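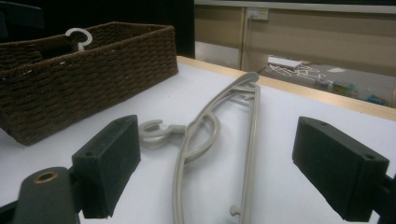

Hanger on the bench, basket behind, fingers either side.

From: Triin Krūmiņa
To: Home and Workshop Automation list
Date: 2020-12-12
Subject: Re: Hangers, and whether any of this is ready

Ivars Avotiņš wrote:

> I run the back room of a hire shop in Trusby. We send out coats,
> aprons and waiters' jackets, and they come back on hangers, off
> hangers, and with hangers in the pockets. Someone has to sort the
> hangers, put the good ones in baskets and throw out the cracked
> ones. We have 2,000 of them going round at any time.
>
> I have read for years that this sort of work is about to be done by
> machine. My question is a simple one. If I had the money, could I buy
> something in July that picks a hanger off a table and puts it in a
> basket, all day, without a person standing next to it? I am not asking
> about folding shirts. Only the hangers.
>
> Also, does anyone on the list know what happened to the Follidow
> people? Their page has not changed in a long while.
>
> Ivars

Ivars,

The short answer is no, I don't think you could buy that by July, at least not in a form you would be happy with. The longer answer depends on what you mean by all day, and on how much you are willing to change the room.

I put the picture at the top so that people who have not tried this can see what the job is. A hanger looks like an easy thing to pick up. It is light, it doesn't break if you squeeze it a bit, and it doesn't matter much if you drop it. But look at how little of it there is to hold. It lies flat, it is mostly gap, and the rails are thin. The hook goes off to one side and lies flat as well. The finger pads are thick blocks next to it, and they have to come down very close to the table to get hold of anything at all. If they come down slightly too high they close on air. Slightly too low and they push on the table, and then either the arm stops or something bends.

Colour is the other trouble. A pale hanger on a white top is poor for any camera. A person doesn't notice, but the software has to find the edges of a thin grey thing on a nearly white thing, under whatever light the room has. We had far fewer misses at Rokusley after we laid a dark green cloth on the bench. It cost next to nothing, and I would do it before buying anything.

Then there is the basket. You can see a white hook standing up out of it. A hanger that has gone in with its hook above the rim is the one that will catch the next one. With a person this is no problem, you give it a shove and carry on. The machine has to know that the hook is there, and either push it down or drop the next hanger somewhere else. Ours did neither. It would lower a hanger on to the hook, let go, and count that as done. Woven baskets made it worse in our case, as small knobs and notches snagged on the weave. A smooth plastic tub was better, and a rail was better again if you can persuade the machine to hook things on to it, but that is a harder movement and we only got it working for one shape of hanger.

Now some figures, as you will want them. In our last proper trial we left the arm alone with a heap of mixed hangers. It needed a person 6 times in the first hour, mostly for tangles. When we laid the hangers out singly beforehand it needed someone two times in the same period. But laying them out singly is most of the work, so I don't count that as a success. Eglė Mets could clear the same heap by hand in 10 minutes while talking on the phone.

So for your back room I would split it up like this.

Picking one hanger of a known shape from a plain, dark surface and dropping it in a wide tub: works now, slowly.

Picking one from a heap: works some of the time. Two hangers hooked together still beat it.

Spotting the cracked ones: I wouldn't trust it. Solange Beaulieu did some work on this with clear plastic and gave up, though she may have better news on the solid coloured kind. Solange, if you are reading, please say.

Running without a person in the room: no.

If your hangers were all the same, I would be more hopeful. Yours come back from customers, so I take it you have wire ones, wooden ones and the moulded kind with strap notches all in together. Would it be possible to send out only one type? It sounds like a backwards way to go about it, changing the hangers to suit the machine, but the shops where I have seen this sort of thing pay for itself all did something of that kind first.

On Follidow – I have heard nothing since the spring. Sarmīte Org had one of their units on loan and sent it back. She said the arm was fine and the fingers were not, they were too wide for anything thinner than a broom handle. The Prins fingers are narrower and would probably fit on the same mount with a spacer, but I haven't tried it and wouldn't want you to order a set on my word.

I still have the settings from Rokusley and can send them to you off list. They are for a bench at 2 degrees off level, which we never got round to putting right, so you will have to correct the height yourself.

Can you tell me how wide your table is, and whether the baskets have to stay?

Triin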